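Chapter 6
When the Hand Does Not Let Go: Grip Faults in Household Robots

What you will learn in this chapter
– why a grip fault is often found late
– how loose cables can change the force of a hand
– the difference between a stop and a safe stop
– how to write a fault report that another person can use

6.1 A fault in a kitchen

In July, a two-armed robot was working in the test kitchen of the Duklow training centre. Its task was simple to describe: take drinks and small containers from the counter and put them in the freezer drawer of the refrigerator. The robot had done this task on many earlier days, and the staff had stopped watching it closely.

At one point in the morning the left hand closed on a bottle and did not open again. The arm moved to the drawer, the program gave the command to release, and the fingers stayed closed. The program did not check the fingers. It only checked that the command had been sent. So the robot believed the bottle was in the drawer, and it went back to the counter for the next one with the first bottle still in its hand.

The result was a pushed glass jar, which fell and broke on the tiles. No person was hurt. A member of staff who was standing 40 centimetres from the counter stepped back in time and pressed the stop button. We will return to this button in section 6.4, as what happened after it was pressed is the more serious part of the story.

The centre later repeated the task step by step, at low speed, to find the cause.

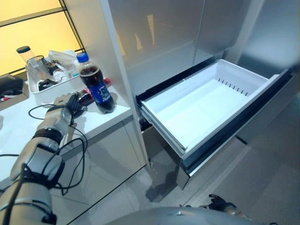
Figure 6.1 The counter task, with the freezer drawer open. The left hand is closed on a bottle with a red cap. Note the cables along the arm.

When you study a figure of this kind, your eyes will probably go first to the hand. An experienced technician will look at the cables too. On this robot they are not inside the arm. They run along and beside it in loose curves, and they hang towards the front edge of the counter. A cable that hangs free can catch on an edge, or it can be pulled tight when the arm stretches forward. In both cases the sensor signal from the fingers may be disturbed.

This was the cause found at Duklow. One connector had become loose, and the signal dropped out each time the arm reached far to the front. The hand controller, made by Prinero, was set to hold its last position if the signal was lost. For a robot that carries glass, this setting makes sense – nobody wants a hand that opens by itself. But no message was sent to the main program, and this was the mistake.

6.2 Why the fault was found late

The log of the robot showed 51 lost signals in the week before the accident. Most of them lasted a very short time and did no harm. They were written to a file that was opened only when there was a problem, and until that morning there was no problem that anyone could see.

We call this a silent fault. A silent fault has three parts: something stops working as it should, the machine continues, and the people near it receive no sign. You have met an example in Chapter 4, where the Bouazza lift table kept moving with a worn belt. The grip fault is of the same family, although the machines have little in common.

6.3 Key terms

Grip fault: the hand holds, drops or presses an object in a way that the program did not ask for.

Hold on loss: a setting that keeps the fingers in their last position when the signal is lost.

Confirmed release: a release that is checked by a sensor or a camera before the next movement begins.

Safe stop: a stop after which no part of the machine can move or fall in a dangerous way.

6.4 The stop button

When the button was pressed, both arms stopped. After 15 seconds the brake on the left shoulder let go, and the arm sank slowly onto the counter. The brake was supposed to hold for at least 30 minutes. The member of staff had already bent down to collect the broken glass, and the arm came down close to her head.

Before you read further, take a sheet of paper and write down what you would do in the first minute after pressing the button. Keep the sheet. You will compare it with the Redach procedure, which is explained step by step in section 6.5.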